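Grustora teaches its bin-picking arm by remote control, and I got a turn

22 December 2025

I spent most of yesterday at Grustora's workshop in Claltton, where the crew has been teaching a robot arm to pick blocks out of a metal bin, and I have to say it was the most fun I've had on this beat all year (sorry, city budget meetings!).

The project is called Coelho, and the idea behind it is pretty simple. Instead of somebody writing out every move in code, a person drives the arm by remote control and does the job over and over. Each run gets saved, and later the software studies the whole pile and tries to do the same thing by itself. The team has 96 runs saved so far and wants plenty more before they let the arm go solo in February.

Naturally I asked if I could try it, and they said yes — I think they regretted it a little. You get a short lesson first, mostly on how to slow down, and then you're on your own. My first 2 runs went straight in the trash. On one I squeezed too early and closed on nothing, and on the other I came down so crooked that the operator next to me quietly reached over and took the controls back.

What surprised me is how much thinking goes into a plain old block. One that's out in the open is easy enough. One that's resting against a wall is a whole different animal, because the fingers need room on both sides and the wall isn't going to move for you. The good operators will nudge a block away from the edge first and then grab it, and that little nudge is exactly the kind of trick the team wants the robot to pick up from them.
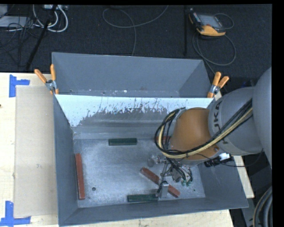
The green ones gave me the most grief, for what it's worth, and I did finally get one up and out after 11 minutes of trying. There was some polite clapping. My run even got saved, though I'm told it may be filed under "what not to do," and I'm fine with that.

If all goes well, the next stop is Trangate, a parts warehouse across town that has agreed to let the arm sort real hardware for a couple of weeks in the spring. Grustora says it'll still keep a person on the remote while that's going on, ready to step in when the arm gets stuck, and those rescues will be saved as lessons too. I've asked to come back for that one, and I've promised to keep my hands in my pockets.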